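Remote-controlled demos in simulation: worth paying for before any hardware?

Manon Leclerc
Posted 12/26/19

I run the stockroom side of a small grocery supplier, and I've been handed a decision I don't feel qualified to make. A contractor called Zukwood wants to teach a two-armed robot to handle shelf stock for us. Their plan is to have a person drive the robot by remote control in a simulator, record everything, and train on the recordings. The package they quoted is 324 demonstrations, all simulated, all with the same few grocery items on a shelf unit. They call the training software Konda. No real arm gets touched until the second invoice.

I've been burned by demos before. In November we sat through one for a label printer that could do everything except print our labels. So I asked Zukwood for material from the actual work and not the brochure, and got these:

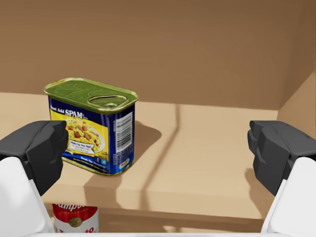
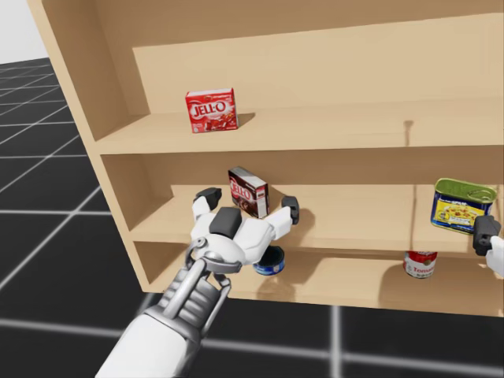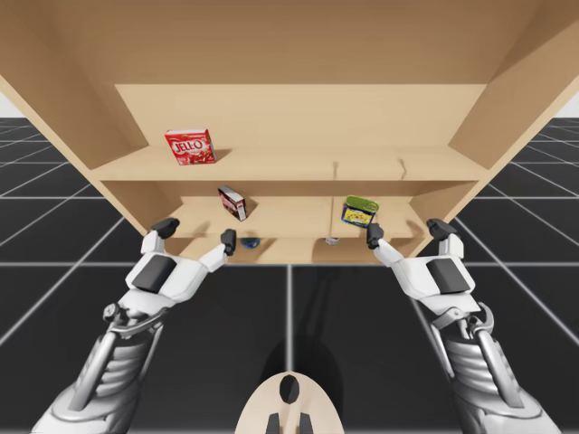 My worries, in no special order. Everything is very tidy. Our shelves have shrink wrap, torn cardboard, price strips, and cans that somebody shoved in behind other cans. The salesman's answer was that they "randomize" things, and when I asked which things he said he'd get back to me. He hasn't.

Second, the person driving can't feel anything. I asked what the operator wears and it's a headset and two hand controllers that buzz when the fingers touch something. A buzz doesn't tell you that a carton is about to cave in.

Third, they told me the success rate was "excellent" but that it was measured in the same simulator, with the same operator's recordings. That sounds to me like grading your own homework.

Is this a normal way to do it? Should I insist on real demonstrations, where somebody takes the arm and moves it through the job by hand? Zukwood says that's slower and would cost us more. I'd like to hear from people who aren't selling anything.

Bláthnaid Brophy

I've driven arms remotely for a living, in simulators and on real machines, and I share most of your doubts, though maybe not in the same order.

It's a normal way to start. Simulated demonstrations are cheap, you can reset the shelf with one key, and when the operator rams a finger into the shelf edge you don't have to buy a new finger. What I don't buy is the number. A count of demonstrations tells you next to nothing. On one job for a warehouse outfit called Breathnach we recorded 1539 of them, and the robot still couldn't deal with a can that sat close to a side panel, for the simple reason that the operators (me included) found that grasp annoying and kept going for the easy ones. The policy learned our laziness very well.

So ask them for these:

The failed recordings. Every operator has them. Find out if they were thrown away, kept, or quietly relabeled.

How the start positions were chosen. If a script places the items, ask to see the range. If the operator places them, assume they were placed to be convenient.

How many different people drove. One person's habits get baked in. I always come in from the left and I can spot a robot trained on me from across a room.

What friction and weight they gave the items. A simulated box will often put up with a squeeze that would crush a real one. Your point about the buzzing controllers is a good one, but the bigger trouble is that the thing making them buzz is itself a guess.

On moving the arm by hand: it's great for one arm doing one slow thing. You feel the weight and you feel the contact. With two arms it gets miserable, you need either two people or a lot of patience, and your own body ends up in front of the cameras unless you plan for it. I wouldn't demand it for the whole job. I'd demand 37 real trials on your own shelf with your own stock, driven remotely or by hand, I don't care which, before you pay the second invoice. And have somebody from your side set out the stock - not theirs.

If they refuse that, you've learned something for free.

Trukum_user5

we use simulated demos at work and its fine. the shelf is the easy part, grippers are what goes wrong. get the real gripper in your hands before you sign

Manon Leclerc

Thank you both. I sent Bláthnaid's list to Zukwood nearly word for word. They answered the one about how many people drove: it was a single operator, and he has since left. The failed recordings were "not retained." They're willing to talk about real trials but want to bring their own shelf, and I've told them no. Will post again if they come back with anything better.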